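Small Electronics Sorting Table: Weekly Check with Comments
Gralell workshop, room 2, August 2024
Checked by: Roy Lockwood
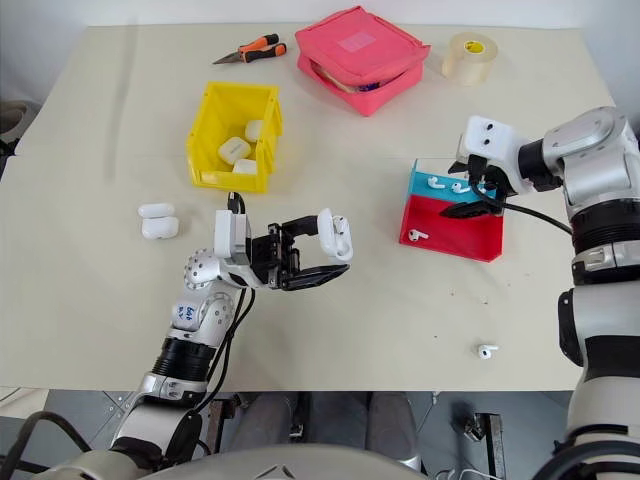
The list is for the person who opens the room. Please fill it before the first box is taken from the shelf, and write a comment also when the answer is yes, if there is something the next person should know.

1. Table top clean, no glue or crumbs
Yes. Wiped on Thursday evening with a damp cloth.

2. Hand tools have no damage on the blade or the handle
Yes, with comment. One cutter from the drawer had a loose screw. I tightened it. If it becomes loose again, put it in the repair box and take another.

3. Blades point away from the person who works
Yes.

4. Earbud cases go in the yellow bin
Partly. I still find cases directly on the table, one on top of the other. They are smooth and they slide. Please use the bin, it has enough space.

5. Each case opened and looked at before packing
Yes. Look for a swollen battery, a cracked shell or a lid that does not close. A case with any of these goes to the metal box by the door — not back to the bin.

6. Lids closed before the case is put down
Yes.

7. Tape roll is on the table and cannot fall
Yes. Keep it away from the edge. In July one roll went under the shelf and we found it two weeks later.

8. Pouches are zipped, nothing hanging out
No. Please close the zipper completely, small parts get lost this way.

9. Cables do not cross the walking path
Yes.

10. Fire blanket on the hook, date still good
Yes. The new one from Hestar is number 2393.

11. Box weight under the limit on the label
Not checked, the scale has no battery. Ask Kettle for a new one.

Open points for next week: 8 and 11.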